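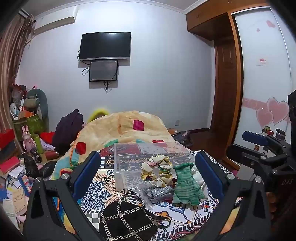
26th August

Spent the morning on the small soft things, as I promised Fotis I would, and I have to say I enjoyed it far more than last week's hardware drawers. The idea is still one clear box for everything that has no proper home: doll clothes, hair things, odd knits, the little bags. I like being able to see through the sides, so that I don't tip the whole lot out again when I want one item (you know me).

Sparkly fabrics stay in their own plastic bag, please. Last October the silver piece from the Plideck order snagged on everything knitted and Nektarios spent an evening with tweezers, bless him.

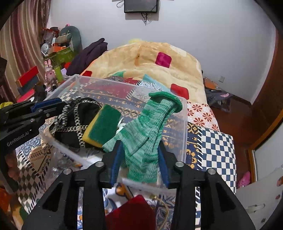

Knits want to go in last, on top, where they don't get squashed. I've been trying to keep to that, and also to stop rolling them up tight, which ruins the ribbing. The striped green glove is my favorite of the lot, with that fat darker cuff, and I'd hate to see it flattened under the black bag with the chains. That bag is the awkward one. The sponge with the green scouring side can share the bin for now, though I'd like a separate spot for cleaning bits eventually.

Still to do: ask Nektarios if the 2 spare boxes from Baumgartner have lids, and write labels. Fotis, if you get there before me, the labels are in the tin with the good scissors.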